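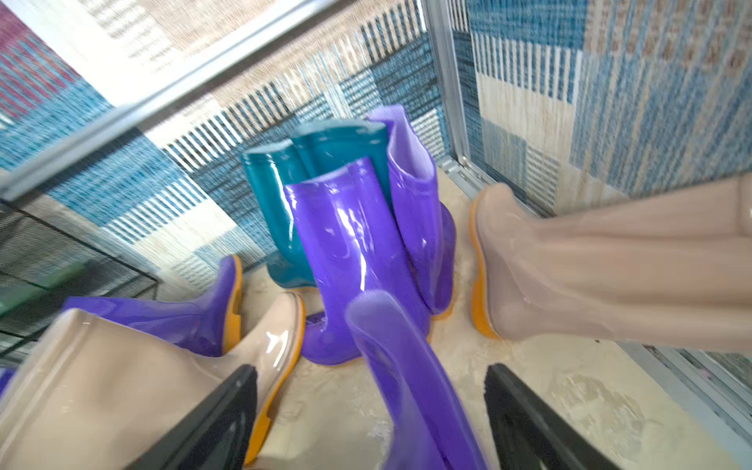 **How long does it take to get a home-built arm ready for its first sorting run?**

Plan on several months of evenings. Ours at the Taslow workshop took most of the winter, and the mechanical side was the quick part. Wiring, cable routing and calibration took the rest.

## Arm project update, May

The boot sorter is up on the back bench and running on Thursday nights. The job is the same as before: pick a rubber boot off the floor of the pen, stand it up, and put it next to its match. We are working with purple, teal and beige pairs. The beige ones are giving us the most trouble in the software, which loses their edges against the pale floor. Purple is the easiest.

The fingers are now the flat black plates, version four. Version three was narrower and let the boot shaft rotate during the lift. The wider plates hold better, but they need more room on approach, so a boot lying against a rail is still a problem. For now the arm skips those and comes back to them at the end of the pass.

The wrist camera moved 2 cm closer to the fingers. That gave us a clear view of the gap between them, and it also means the picture smears when the wrist moves fast. We slowed the last part of the approach and will try a shorter exposure once the new lamp is up. Glare off the shiny boots is still throwing out some of the position estimates. If you have a diffuser panel you don't need, please leave it on the Laxdal shelf with a note.

Numbers from the last full session: 118 attempts, 63 good picks. A good pick means the boot came off the floor and stayed in the fingers until it was set down. Most of the misses were boots on their sides, where the arm closed on the toe and slid off. Upright boots are mostly fine if it grabs near the top of the shaft.

We have two motor controllers on hand, the Eteck board and the older Ranari. The Eteck is in the arm now. The Ranari runs hotter but has better documentation, and it will stay in the drawer as a spare. Please don't borrow it for other projects without asking on the list first.

Still to do:

- strain relief on the wrist cable
- rubber facing for the finger plates
- a proper stop button on the bench side, not only on the laptop
- corner padding on the pen rails
- label the power supplies

The goal is 200 attempts in one evening without a restart. We have roughly an hour of run time before the elbow motor needs to cool, so that may take a fan or a longer break in the middle.

Sessions start at 7 p.m. Safety glasses are in the bin by the door — wear them if the arm is powered.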